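Robot Learning Lab - Handout 6
Collecting demonstrations by hand
22/06/2018
Notes: L. Wanigasekara (typed up fast, tell me about mistakes)

Reading before lab: Sections 2 and 3 of the Majumder notes. Skip the part on reward shaping, we don't use it.

1. Where we are

Last time: policy as a function from what the camera sees to what the hand does next. Fine on paper. Needs examples. Lots of them, and they have to come from people.

Three ways we talked about:
- teleoperation. Operator drives the real arm. Slow, tiring, but the actions are exactly the robot's actions.
- kinesthetic. Push the arm around yourself. Your own hands end up in the view, which is bad news for a camera policy.
- hand-held gripper. Person carries the gripper, camera rides on it. Fast, goes anywhere. Actions have to be recovered afterwards from the motion of the camera.

This course uses the third one. Sunil Kumarasinghe will cover the motion recovery part next lecture so don't worry if it's hazy.

2. What counts as one demonstration

Start: fingers open, object in view, hand still for a moment.
Middle: approach, close, lift, move, set down.
End: fingers open again, back off, still.

One object, one goal. If you fumble and re-grasp, keep it, but mark it "retry" in the log. Retries are useful! A policy that only ever sees perfect grasps has no idea what to do after a slip. If you drop the thing on the floor, mark "drop" and start a new one.

Don't talk yourself into deleting the ugly ones. Last year's group did and thier Nevlow policy froze every time it missed.

3. How many

Each team: 200 demonstrations for training. Held-out set is seperate, 38 per team, collected in a room you did not train in. No peeking.

The Wisico baseline had 245 and it was all one table, one lamp. Worked great on that table. See plot from lecture, success falls off as soon as the lamp moves.

So - variety beats volume, up to a point. Change these between batches:
- start position of the hand
- height of approach
- where the object sits, near and far
- the light (blinds up, blinds down)
- what else is lying about

Change one or two at a time and write down which. Otherwise the error analysis in Lab 8 is guesswork.

4. Clutter and clear objects

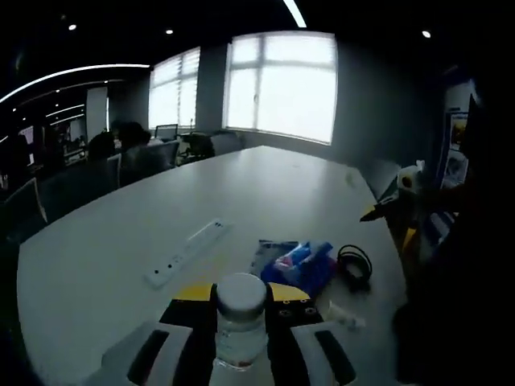 Clutter is part of the data, so leave the table the way people use it. The policy has to learn which things to ignore, and it can't if every example has a bare surface. A power strip, a loop of black cable, a crumpled blue package on a bag: all good distractors, all things with edges and colors that will pull on the features. The bottle between the fingers is a harder case than it looks. Clear plastic, so the body takes on whatever is behind it, and the white cap is the most reliable thing for the network to lock onto. Try the same grasp with the windows behind and then with your back to them. Compare the first few frames of each before you go on and record a whole batch.

Grip from both sides, bottle upright. Close slowly. Soft bottles squash and then the finger width you log is not the width you started with.

5. Logging

One line per demonstration. Fields: team, object, room, light, result, retry y/n. Use the Toltholm sheet, not your own. I merged six different spreadsheets by hand in December and will not do it again.

Check the clock on the recorder before the session. If camera time and finger-width time drift apart the whole batch is junk and you won't notice till training.

6. For next time

- first 20 demos uploaded, any object
- half a page: what varied, what didnt, what you expect to break
- bring one object you think will be hard. Shiny, floppy, see-through, whatever

Question to think about: two people demonstrate the same task, one fast, one slow. Do you mix them? What does the average of the two look like, and would you want a robot doing it?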